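Support ticket: Busine label printer drops off the network whenever the dryer fan kicks on (well, that was my theory)
Opened by: Kulsoom Sandhu
Opened: 11/14/18
Product: Gurkus desktop label printer, wired network model
Software: Wurnero print queue
Status: Resolved by customer

Hi there! I'm going to write everything down in one place, because I've called in twice now and had to start from the top both times. I run a small soap and candle business called Busine out of a unit behind a tile shop, and I print all my shipping and ingredient labels on the Gurkus. It's been a great little printer up until this. Now it goes offline in the middle of a batch, stays gone for a few minutes, and comes back like nothing happened (usually with the rest of the job missing).

What I see on the computer is the Wurnero queue going gray, then the message "device not responding, error 208." The printer itself stays powered up the whole time. The light on the front is steady, the feed button works, and if I hold the button down it prints its own test label just fine. So I don't think it's the print head or the roll or anything like that. It just stops talking.

Things I had already tried before opening this:

Restarted the printer. Restarted the computer. Restarted the router. Did all of them again in the order the phone person gave me, printer last. It worked beautifully for the rest of the afternoon and then dropped again the next morning.

Swapped the network cable for a new one. No change.

Reinstalled the Wurnero software from the download page, the full one and not the update. It lost all my saved label layouts, which I was not thrilled about! Please put a warning on that page. I had most of them backed up but the lavender bar one I had to redo from a photo of an old box.

Cleaned the roller. I know, I know, it has nothing to do with the network, but the help article told me to and I'm trying to be a good customer.

Update 1

Thanks for the quick answer. You asked if it happens at a certain time or with a certain size of job. I have a big roll on there, 2,000 labels, and I thought maybe it was choking on long runs, so I tried sending smaller batches. It still dropped, once on a job that was only 3 labels long. So I don't think it's size.

The time thing is more interesting. I started keeping notes on a pad next to the printer, and it does seem to be worse in the mornings. That's when I have the drying fan going for the soap racks, and the fan and the printer share a wall outlet. My brother-in-law is convinced it's the fan pulling power. I moved the printer to a different outlet with an extension cord across the floor (temporary, please don't lecture me) and had one good morning. Then it dropped again with the fan off. So much for that.

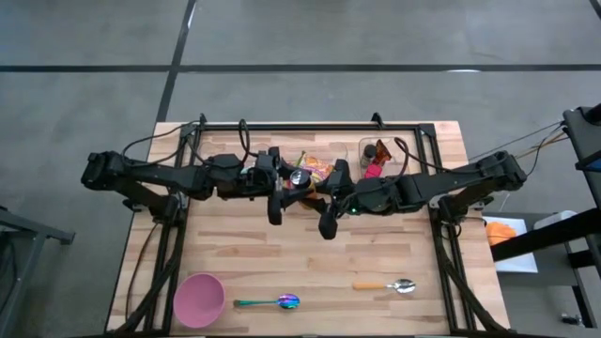
I also checked the sleep setting like you asked. It was on! I had never touched it, so that must be how it comes. I turned it off in the printer menu, printed the settings label to make sure it stuck, and it did. I was really hopeful about that one, but I got another 208 right after lunch.

Update 2

Okay, so you wanted the settings label. I'm typing out the parts you asked for since the scanner and I are not on speaking terms. Address mode is automatic. Sleep is off. Firmware says it's current. The network name is the one it came with, I never changed it.

You also asked what else is on the network. I had to go crawl around for this. There's my computer, my phone, the card reader, the printer, and an Arain wireless speaker that I bought in January and use for the radio. Also the old laptop I keep by the racks for recipes, but it spends most of its life closed.

One more thing I noticed while I was down there. When the printer drops, the little light next to its network port keeps blinking. I'd assumed it would go dark. Does that mean anything to you guys? It means the cable is okay, I'm guessing, but I'd love to hear it from somebody who knows.

Update 3

Your note about two devices ending up with the same address was what got me going in the right direction, so thank you for that. I logged in to the router (the password was on the sticker, hooray) and found the list of connected devices. Printer working: it shows up on the list under its own name. Printer dropped: the name on that exact same address is the Arain speaker!

I went back through my notepad and it lines up pretty well. I turn the radio on when I get in, which is also when I start the fan, so the poor fan got blamed for everything. On the day it dropped after lunch I'd switched the radio off to take a call and then put it back on. I didn't write that down at the time but I remember the call, it was a wholesale customer who wanted a different font.

I dug into the speaker's app and found that somebody had set it up with a fixed address in place of the automatic one. Somebody was probably me. I have a vague memory of it cutting out when I first got it and of following a forum post that said to do that. I switched it back to automatic and then, in the router, I reserved an address for the printer so it always gets the same one. Then I shut everything down and brought it back up with the router first.

Update 4

Checking back in like I promised. I've had 2 full days of printing with the radio on, fan on, all of it, and no drops. I ran the ingredient labels for the whole holiday order in one go and stood there watching them come out, which was not a good use of my time but felt great. The extension cord is off the floor too.

You can close this one. A couple of requests before you do, if there's a place to pass them along. It would help a lot if the help article for error 208 mentioned address conflicts somewhere near the top, ahead of the roller cleaning. And please, please put that warning about saved layouts on the reinstall page. I'd be happy to look over the wording if anyone wants a customer's opinion on it.

Thanks again for sticking with me!

Kulsoom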